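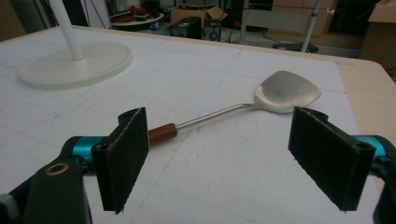

Page last changed: July

Kitchen hand, casual — Dindwood community kitchen

Zakari is looking for a kitchen hand to join the lunch crew at our Dindwood site. We cook and pack 391 meals each weekday in term time, and the person in this job keeps the benches clear and the utensils in order while the cooks get on with it.

What you will do

Wash, dry and put away spatulas, ladles, tongs and trays between batches. Stainless steel spatulas like the one on the white table go back to the grill section, handle end out. Wipe down benches before and after service. Set out utensils for the cooks by 7 am. Pull anything with a loose handle or a bent edge and put it in the repairs tub. Help with packing when the line is short.

What we ask for

You can stand for a full shift and lift a stockpot with another person. Kitchen experience is useful but we will train you. A food safety certificate is required within two months of starting — we pay for the course.

Hours and pay

Shifts run from 6.30 am to 1 pm, with a paid break and a meal. Casual award rate, paid fortnightly. Travel between Dindwood and our Vestley kitchen is reimbursed.

How to apply

Send a short letter and the names of two referees to Esperanza Esposito, kitchen manager, or leave them at the Dindwood office. Questions about rosters go to Veerle Jansen. Please quote job number 1065. Applications close at 5 pm on the last working day of the month.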